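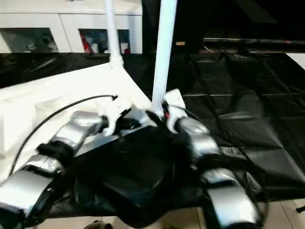

How long do I have to watch for symptoms after a measles exposure notice?

Posted by tolwood_gran, 4/27/19

Lwazi Le Roux
The watch period is 21 days, counted from the last day you were at the place named in the notice. Most people who get sick start with a fever, a cough, a runny nose and red eyes, and the rash comes a few days later.

So take the date printed in your notice, go to a calendar and mark the end of the third week. If you were at the place more than once during the listed hours, start from the latest visit. I know that feels like forever when you're checking your forehead every morning, and I'm sorry you're going through it. We had one of these letters in our house last September (the library in Tolwood, story hour, everybody packed in on the carpet) and I'll admit I took my temperature far more often than I needed to. Once in the morning and once at night would have been plenty.

The other part I'd mention is the phone number on the letter. Call it even if you feel fine. The person I talked to at Fekach County was patient with me and asked when I was there, how long I stayed, and whether I had my shot records. I didn't, as it happened, and she told me which form to ask for. Theirs was form 3166, the request for an immunization history, and I picked it up in Room 136 of the county building. If you live somewhere else your form will have another name, but the health department is still the place to begin. My copy came back faster than I'd feared, and it had shots on it that my mother had forgotten all about.

If you do come down with a fever, please call before you go to a doctor's office or urgent care. They will usually want to bring you in by a side door or see you at the end of the day, and it keeps the babies in the waiting room out of it.
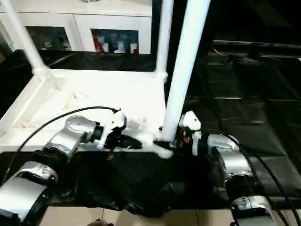
You may also be wondering whether your shots still count, and for most people with two doses on paper they do. One dose protects a large share of people, and the second is there for those whose bodies didn't respond to the first. When my nephew asked me why anybody would bother with two, I had a hard time putting it into words – I think of it like the pair of grippers on that white tubular frame, with one closed around the front rail and the other down beside the base of the upright. A single hold may do fine, and I'd still take the pair. If you can't find any records at all, ask about a blood test for immunity, or ask whether you can just have the vaccine again. An extra dose is generally not a problem for a healthy adult, but people who are pregnant or have a weak immune system shouldn't get it, so do tell them if that's you or might be.

I hope the three weeks go by quietly. Write back and let us know how you're doing, won't you?

pinecone_mel
just call ur doctor, this site isn't the place for it. also if you had it as a kid you're fine

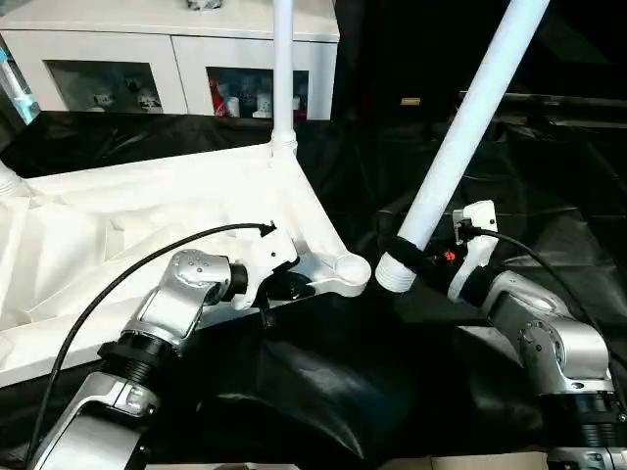 Both arms on the white frame, black cloth behind.

Vevavar Reader
Mostly agreeing with Lwazi, and adding a bit for anyone who looks after an older parent, which is how I came to read up on all this. My mother is 78 and she was very upset by her notice, poor thing. In the United States, people born before 1957 are usually considered immune, the idea being that nearly everyone that age caught measles as a child. Health care workers can be held to a stricter rule, so a person that age who still helps out at a hospital should check with the employee health office.

Also, ask about timing right away if you have no shots and no immunity. There is a short window after an exposure when the vaccine may still help (72 hours from the first contact is what I was told), and a slightly longer one, up to six days, for a different kind of shot given to babies and other people at high risk. By the time a letter reaches the mailbox those windows may well be closed, but if you heard about it on the radio the same day, pick up the phone then and there.

And do ask about work. I was told I could go in because I had my records, while a coworker without any had to stay home until her 21 days were up. She got a letter from the county for the boss, and it took only one call to get it.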